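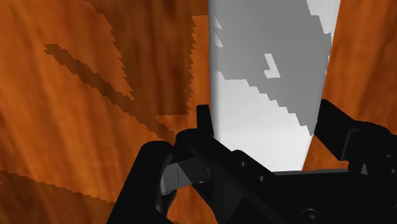
Handout 4: Setting up the Bandara cell in simulation

Read this before Thursday. Rajitha Bepari runs the lab, and Rokeya Uddin signs off the setup sheets.

Load the Pledton room file and let it settle for 30 seconds before touching the arm. Check these in order:

Base pose. The arm is fixed at its base, beside the table. If the base has moved, reload.
Gripper. Open it fully, then close it on nothing. Both fingers should stop together.
Wrist camera. Set exposure by hand – auto hunts on the orange wood grain.
Shadow map. The default is coarse and gives stepped edges. Leave it unless your detector picks them up as objects. 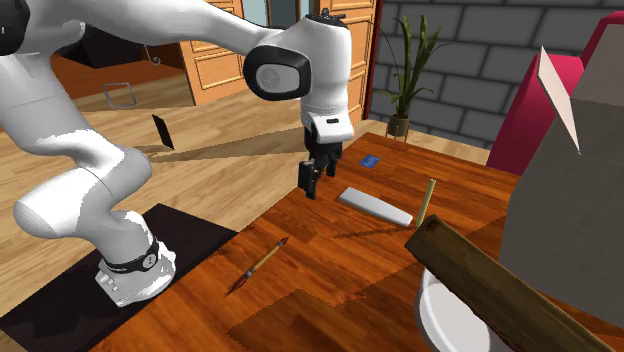
Return the arm to the start pose with the fingers open and pointing down. Save the object layout before each run, as a nudged object stays nudged until you reload.

A run is 600 steps. Last November's group logged 84 runs and lost several to a stale layout file. Write the seed on your sheet; use 577 for the first run.

Sheets go in the Skerkuvmont folder.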